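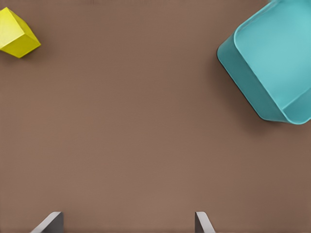

The Night Bus to Flascombe

Print | E-mail this story
12 January 2022

Senyo Dankwa had never missed the last bus in his life, and he was not going to start on the night of the soup contest!

He ran the length of Atinga Street with the pot hugged to his chest and a dish towel tied over the lid. Behind him the bells were ringing ten. Ahead of him, at the stop outside the old Faltel building, the number 15 was already shaking and coughing the way it did before it pulled out.

"Wait!" he yelled. "Wait, I've got soup!"

The doors opened again. The driver was a big woman in a green hat, and she looked at the pot with real interest.

"What kind?"

"Peanut," Senyo said, when he could say anything. "My grandmother's. Well, hers and a little bit mine. I put in more ginger."

"Did you tell her?"

"She's in Patance. I'm going to tell her afterward, if I win."

The driver laughed so hard that her hat slid back. She waved away his fare and pointed him to the seat right behind her, the warm one over the heater, and off they went.

Oh, it was a wonderful ride. The snow had stopped and the whole valley was blue, and every farmhouse had one window lit. Senyo kept both arms around the pot and leaned with it into the curves. A boy across the aisle woke up, sniffed, and asked his father if it was morning. An old man in the back began to talk, to anybody who cared to listen, about a stew he had eaten in the navy – 154 men on the ship and every one of them went back for seconds. Somebody asked what was in it. He thought about it from the mill all the way to the bridge and said, "Onions."

On the far side of the bridge the bus slid, gently, like a cow sitting down, and came to rest with its nose in a snowbank.

The driver tried reverse. She tried it again. Then she turned off the engine and picked up her radio, and a crackly voice told her the tow truck would be there when it could.

"The judging's at eleven," said Senyo.

"I know it is, honey," she said. "I'm sorry."

He looked at the pot. It was still hot through the towel. The boy was looking at it too, and so was the boy's father, and the old man had come all the way up from the back and was holding the cup from his thermos, not exactly out, but not exactly put away.

Senyo untied the towel.

The smell filled the bus in one breath, all ginger and pepper and roasted nuts, and people who had been strangers since Atinga Street started digging in their bags for mugs and lunch boxes. He had no ladle, so he used the lid of the old man's thermos. The driver ate hers standing up, with her eyes shut.

"More ginger," she said. "You were right. Call her."

"It's late."

"Call her!"

So he did, with the phone held up so they could all hear it ring.

"Senyo?" said his grandmother. "Did you win?"

"We're stuck in the snow, Nana," he said. "I've got a whole bus here, and they want to know if you'd mind about the ginger."

There was a long silence from Patance.

"How much ginger?" she said.

Shares: 15 | Comments: 10
Print | E-mail this story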